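Search the archives Search this list
Filed under: Shop Floor / Automation / Members' Experiences
7 min read

Subject: Re: arms on the prop floor, what did it do to your people?
From: Gemechu Gudeta
To: display-trades list

Hi Aurelia, hi all,

Sorry for the slow answer, June is when every museum on earth decides it needs its rooms dressed before the summer crowd, and I've been living on granola bars. I'm going to answer inline the way I usually do and then ramble a bit at the bottom. Skip what you don't need!

On the list, Aurelia Ilie wrote:

> Our owner came back from a visit to Sarnton very excited about a
> two-arm setup for table work. We do staged rooms, same as a lot of
> you: figures, furniture, all the little stuff on the tables. The
> idea is that the arms would lay out and clear the small props
> between setups and we would do everything else.
>
> There are six of us on the floor and two are already saying they'll
> leave before they get replaced by "a pair of elbows." I don't have
> an opinion yet, I just want to hear from somebody who works next to
> one every day and isn't selling it.
>
> 1. What does it do in a normal shift, and what do people still do?
> 2. Did anybody lose hours?
> 3. Who fixes it when it's dumb?
> 4. Did your pay or your job titles change?
> 5. Anything you wish you'd asked before it arrived?

OK so, for anyone who doesn't know us, Halvorsen is a display and props shop in Lastville. I've been on the floor there long enough to have opinions on wig glue. We've had arms on the table line since last fall, and I'm the one who ended up being trained on them first, mostly because I was standing closest when Despina asked for a hand.

> 1. What does it do in a normal shift, and what do people still do?

Small stuff on tabletops. Pencils, notepads, cups, cutlery, the fake fruit. We load a layout, somebody puts the big pieces on the table, and the arms place the little pieces, or pick them up again and put them where we've told them to go. Then we check it. For a client who's ordered the same reading corner for a bunch of branches, that's great, and I will say so even though I grumbled the whole way in.

People still do every figure. Dressing, posing, hats, collars, hands. Oh my god, hands. If you've ever tried to get a pencil to sit in a mannequin's fist so it looks like a person writing and not like a person about to stab a melon, you know that's twenty minutes and a lot of muttering. We tried giving that job to the arms exactly once (a slow week, Silviu had an idea) and after that Lăcrămioara said she'd do the hands herself until she retires, and she meant it.

So the line goes: she poses, I do clothes and the table, the arms do the small pieces, Silviu Ene runs the layouts, and whoever is free walks the finished table with the client sheet. It used to be three of us bent over one table, bumping hips. My back likes the new way a lot better.

> 2. Did anybody lose hours?

Yes and no, and I want to be careful with this one because I know it's the one you care about. Nobody was let go. But we used to bring in two temps every spring for the table work and this year we didn't. They were good people. One of them had been coming for years and was hoping to go permanent, and now she's over at Skostinton doing window installs. When the boss says "no jobs lost" he isn't counting her, and I think your six should make your owner say out loud whether he's counting your seasonal folks.

For the permanent crew the hours stayed the same but they moved around. There's less evening work, which I love, and my wife loves, and which also means less overtime, which our bank account has noticed. Ask about that! If part of your crew leans on the overtime, the arms take that away first, very politely.
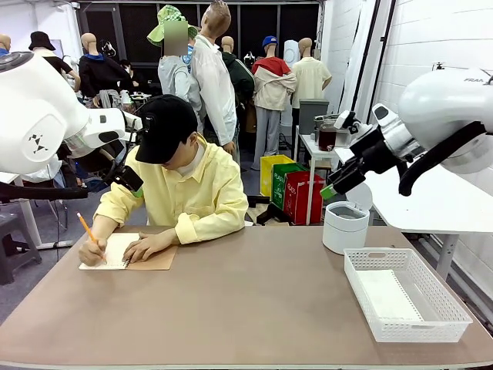 The other thing that changed is how the time feels. Before, I'd get into a rhythm on a table and look up and it'd be lunch. Now there's this stop-and-go. I set something, step back past the tape, the arms go, I wait, I step in again. The waiting is short but it's all day long, and it took me a good couple of months to stop feeling like I was loafing. Despina finally told us to quit hovering and keep a second job going nearby, steaming shirts or sorting hats or whatever, and that helped more than any of the training did. It sounds tiny. It was the biggest thing anybody did for morale.

It's also quieter between people. When there were three of us on a table we talked nonstop, and a lot of what I know I learned from Lăcrămioara Roman griping at me across a fake breakfast. If we hired a new person tomorrow I'm not sure where they'd pick that up. We've talked about it. The current fix is that one setup a week gets done all by hand, old style, with music on, and the manager pretends it's for "quality comparison." I don't care what it's called.

> 3. Who fixes it when it's dumb?

Us, first. The supplier has a phone line and they're nice, but they're in another time zone and by the time they call back it's usually something like a pad of paper curling up. Silviu keeps a log. Since the install he has 951 stops written down, and 509 of those he's marked "moved the thing and pressed go." That's the real job description, if you want it. The rest are a mix: something slipped, something had been swapped for a shinier version of the same prop, somebody's sleeve was over the tape.

The longest one kept us down for 37 minutes with a client standing there holding her coffee, and it came down to a notepad that was thicker than the one in the layout. Somebody had grabbed it from the wrong drawer. (It was me. Silviu knows it was me. It's in the log.)

What I'd pass along is that the fixing is skilled work and it sneaks up on you. At first it was "just keep an eye on it," and three months in, Silviu was writing layouts, training the rest of us, doing the log and still expected to hit his old numbers. Which brings me to your next one.

> 4. Did your pay or your job titles change?

Titles changed fast, pay changed slow. I became a "cell operator" before the paint was dry on the floor tape. I hate it, by the way, sounds like I work in a jail. Money took until after New Year's, and only because Despina Buzatu wrote down everything Silviu and I were doing that wasn't in our old descriptions and walked it into the office. She had dates on everything. We got a bump for anybody who's signed off on layouts, and Lăcrămioara got the same bump for posing, which I thought was only right. If she isn't there, the arms have nothing to work around.

So my advice, and I'm no lawyer, is start a notebook the day it's delivered. Every new task, who did it, how long. Don't wait for a review.

> 5. Anything you wish you'd asked before it arrived?

Oh boy. In no order:

- Who's allowed to press stop. For us it's everybody, no questions after, and I'd fight for that one.
- Where everything else goes. Arms need room to swing, and we lost a whole stretch of floor we used to park finished figures on. Now they're packed in like a bus at rush hour and I've apologized to more than one of them.
- Whether you can say no to a job. Some layouts are faster by hand, and for a while there was a push to run everything through the arms just to make the purchase look smart. That's eased off, but I wish we'd had it in writing.
- What gets recorded about you. Ours keeps the layouts and the stops. I wanted to know if it was also keeping how long I took between stops. The answer was "it could, but we don't look at it," so we asked for it to be turned off and it was.
- Whether the floor people get to see it run before it's bought. We didn't. Your owner went to Sarnton, great, now he should take two of you along next time, and I'd pick the two who want to quit.

About those two. I was pretty close to being one of them last year. I'd been telling everybody at home that I'd be out by Christmas. I'm still here and I like the job about as much as I did before, different parts of it. The placing of small stuff I don't miss at all, turns of the wrist all day long. The crowd around the table I do miss. I can't tell your people how it'll go in your shop, because so much of it was Despina being stubborn in meetings, and if you don't have a Despina you'll have to take turns being her.

Happy to talk on the phone if that's easier, any time after 4 pm, I'm usually steaming something and glad of the company. And if anybody from Skostinton is reading, how do you handle the temps? I'd like to take something better than a shrug to our next meeting.

Also, separate thing, does anyone have a source for kid-size left hands that come relaxed? Everything I find is waving.

Gemechu
Halvorsen, Lastville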